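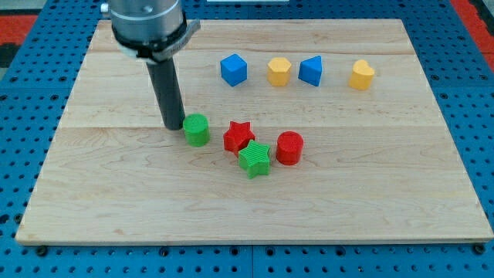 A pushing kit for people who already own an arm

I'd been hearing about the Stulton kit for months before I finally got somebody from the company to sit down with me. We use a lot of arms at the college where I teach, and every year I lose the same two weeks to the same problem: the students can program a motion just fine, and then there is nothing on the table worth moving. So when I got an hour with one of the two designers behind the kit (she asked me to leave her name off, on the grounds that the other designer would sulk), I showed up with a long list of questions and a longer list of complaints.

The first thing I wanted to know was why there's no gripper. You get a rod. That's the tool.

"People open the box and think we forgot something," she said. "But pushing is a whole subject by itself. You touch a block in the wrong spot and it spins away from you. You touch it in the right spot and it slides straight. A student finds that out in the first five minutes, and then they want to know why, and now you've got a class."

I'll admit I was a skeptic on this point. I like grippers! My students like grippers. But I had spent the morning at their workshop in Sirville with the arm reaching down over the board and the tip of that dark rod sitting right beside a green cylinder, and I could already feel myself wanting to know which way it would go.

Blocks, and plenty of opinions about blocks

The shapes are what most people ask about, so I asked too. The set I saw had a cube, cylinders, stars, a hexagon, a triangle and a heart in the mix, in red, green, blue and yellow. They're printed plastic and they look it. You can see the fine layer lines on the sides, and on the green star the ridges run right across the top as well.

I asked whether she planned to move to molded parts.

"We got a quote for molding and I laughed for a while," she said. "Printed is fine. If a school loses the heart, they print another heart. The files come with the kit. I would much rather send somebody a file than a replacement part."

Fair enough, though I pushed her on the finish (sorry). Doesn't a ribbed side change how the block slides along the tip? She said it does, a little, and that she's stopped apologizing for it. Her view is that real objects have texture, and if your pushing code only works on something perfectly smooth then it doesn't work. I'm not totally sold. For a first lesson I'd like at least one boring, smooth block, and I told her so. She wrote it down, or pretended to.

The colors, on the other hand, I have no quarrel with. Strong, plain colors on a pale board make life easy for a cheap camera, and the two stars in different colors let you write tasks like "bring the red star to the blue cube" without any fuss over which star you mean. You can do the same thing with the cylinders, one red and one green. She told me the repeats were her colleague's idea and that she fought it at first.

"I wanted every shape to be different. He said no, you want the language to matter. If there's only one star, you can ignore the word red. He was right and I have never told him."

The board

The board is wood, light colored, made from long planks, and it's a good deal bigger than I'd pictured from the catalog. With the blocks gathered near the middle and the rest lined up toward the back, there was still a wide stretch of bare wood at the front to push things into. My own students have been working on something closer to a cafeteria tray, so I was jealous.

I asked why wood, when everything else in a robot lab is metal or plastic.

"Because metal was loud and plastic was shiny," she said. "We tried both. The glare drove me nuts. Wood just sits there and behaves."

It does have seams between the planks, and one of them runs right through the middle, where you'll be doing most of your pushing. I ran a fingernail across it and could just about feel it. She says it hasn't caused trouble in their own testing, and that they check every board before it leaves Grasusbridge, where they're put together. I'd still want to see one after a humid summer.

Mounting is by bolts near the front corners, straight down into a perforated table. Theirs is a bright blue metal one. If your lab has a table with a grid of holes, you're probably in good shape, but do check the spacing before you order. If you have a plain bench, there's a clamp set, sold separately, and I grumbled about that too.

"You're the fourth person this month," she said. Noted!

What it costs, and what you don't get

The full kit is 611 dollars. That gets you the board, the rod, the bracket and collar, the blocks, the print files and a printed booklet with 32 exercises in it. If you have your own board, there's a smaller version with the tool and the blocks for 277. No arm is included in either one, and the website could be a lot clearer about that.

I read the booklet on the train home. The first half is terrific – short tasks, one page each, with room to scribble. Later on it gets thin, and a few of the exercises are pretty much "now do it again with the triangle." She agreed when I wrote to her about it, and said a rewrite is planned for February.

I also asked about Egilsson, whose competing kit comes with a gripper, a case and a much fancier app. She was nice about it, nicer than I expected.

"They make a good product. If you want to teach picking things up, buy theirs. I mean that. We've sent them customers."

Would I buy one?

I asked her what she'd say to a teacher with money for one thing this year, and she surprised me by asking how many students I had. Twenty-five, I said. She shook her head and told me to get the smaller kit, print extra blocks, and spend the rest on a second table so that half the class isn't standing around waiting.

"One board and 25 kids is a spectator sport," she said. "I don't want them to remember us as the thing they watched."

So that's what I've asked for, on the order form that went in on 27th August. We have a carpentry shop across the parking lot and I'm hoping to talk them into a couple of boards. If the boards come out flat, I'll write up the first few lessons here, including whatever my students manage to do to the heart.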